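Zuletzt aktualisiert: 3. Dezember 2020

Drornby streitet um die Farbe Weiß

Die Wohnungsgesellschaft Veltetti darf die Bäder ihrer 191 Mietwohnungen in Drornby nun doch streichen. Fünf Sitzungen hat der Bauausschuss gebraucht, um sich auf einen Ton zu einigen. Zur Wahl standen »Sultana« und »Flutine«, zwei Weißtöne, die sich laut Gutachten unterscheiden. Das Gutachten umfasst 234 Seiten.

»Flutine ist wärmer, das sieht man bei Tageslicht sofort«, sagt Ausschussmitglied Przemysław Wieczorek. Dass die meisten der betroffenen Bäder kein Fenster haben, wurde in der dritten Sitzung erörtert und vertagt.

Mieter Imtiaz Kumarasinghe wartet seit April auf den Anstrich. Man habe ihm drei Musterkarten geschickt, sagt er, eine davon doppelt. Er habe sich für die doppelte entschieden.

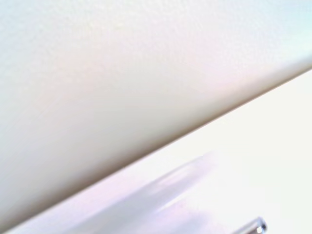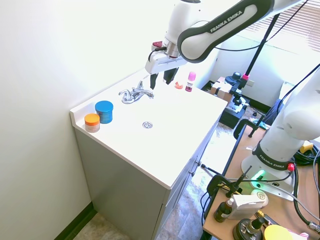 Gestrichen wird nun in Sultana, mit einer Stimme Mehrheit. Wieczorek hat eine Protokollnotiz hinterlegt und behält sich weitere Schritte vor. Für die Treppenhäuser liegt noch kein Beschluss vor, dort soll es nach dem Willen der Verwaltung ein helles Grau werden. Ein Gutachten ist beauftragt.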